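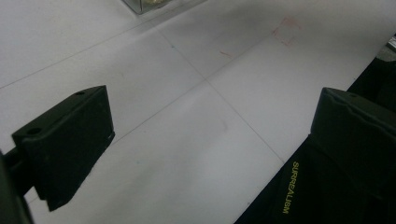

Photo: Manon Boychuk

Finorel Local History and Lace Society
Minutes of the autumn general meeting, October 2026, held in the reading room at Wivska House

In the chair: Gleice Xavier
Minutes taken by: Manon Boychuk
Apologies were received from the Figueiredo family, who are away until December and send everyone their love.

Welcome

Gleice opened the meeting and thanked everybody for turning out on such a wet evening, and thanked those at the back for putting up with the draught until the window could be persuaded to shut. She gave a particular welcome to the new members who joined us after the summer open day and hoped they would speak up whenever they liked, as we are a talkative lot and would otherwise carry on without them.

Minutes of the last meeting

These were read and agreed, with one correction. The talk on the old ferry was given in the chapel and the tea was in the schoolroom, where I had it the other way about. My apologies to the chapel.

Matters arising

The missing key to the map cupboard has been found in the lining of a coat. A second key is to be cut all the same.

The letter to the parish about the leaning headstone has had a kind reply. They will look at it once the ground is drier, and would like a copy of whatever we have on the family. Gleice will send the notes she made for the spring walk.

The Gotden bequest

This took up the best part of the evening, and very pleasant it was too. Members will remember that the late Miss Gotden left us her mother's sewing things, her letters and the parish scrapbooks, the earliest of which begins in 1893. The scrapbooks have now been listed page by page and the final entry in the list is number 1017, a pressed fern with no name beside it. There was warm applause for all who had a hand in the listing, which has gone on for two winters.

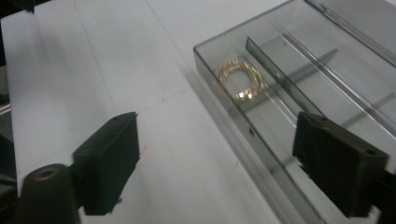
A small gold ring in a clear tray.

There was a long and friendly discussion about how the smaller items ought to be kept. Some members felt that everything should stay together as Miss Gotden had it, and others that the buttons and trinkets would be safer stored apart from the papers, as metal can mark them. Gleice told us how her grandmother kept hairpins in a prayer book and how the rust had gone through to the Psalms, and I think that settled it. It was agreed that papers and metal will be kept separately, with a note in each box saying where its companions are to be found.

A member asked whether we might put the scrapbooks out for people to leaf through. After some thought it was felt that the first 5 volumes are too fragile for that, but that copies of the best pages could be bound up and left on the side table. The cost of binding will be looked into before the December meeting.

The winter programme

We have a speaker on village bakeries, a members' evening for reading aloud from old letters, and the usual supper. Offers of puddings would be most welcome — last year we had a great many trifles and very little else, delicious though they were. The talk on the Wivska orchards has been put off until the new year as the speaker is moving house.

The lace table will carry on as before, with beginners' bobbins to borrow. Anybody with spare linen thread tucked away at home is asked to think of us. 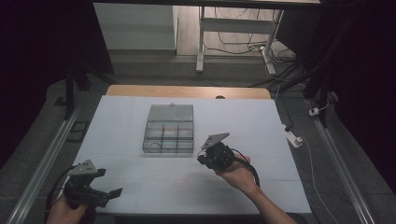 Is the reading room open to people who are not members?
Visitors are welcome whenever a member is there to let them in, and may look at the map cupboard and the bound newspapers. The scrapbooks need to be asked for beforehand.

Subscriptions

These will stay as they are for another year, to general relief. Reminders will go out with the winter newsletter, and those who have already paid should please ignore theirs.

Any other business

The urn is getting slow. It was suggested that we fill it before the meeting in future and switch it on at once, and Gleice kindly offered to come early and see to it.

Several members asked for larger print in the newsletter. I will try it in the next one, though it may mean an extra sheet.

A blue umbrella and a pair of reading glasses were left behind after the open day and are on the shelf by the door.

The meeting closed at 9 and was followed by tea and Gleice's seed cake. The next meeting will be in December, here in the reading room.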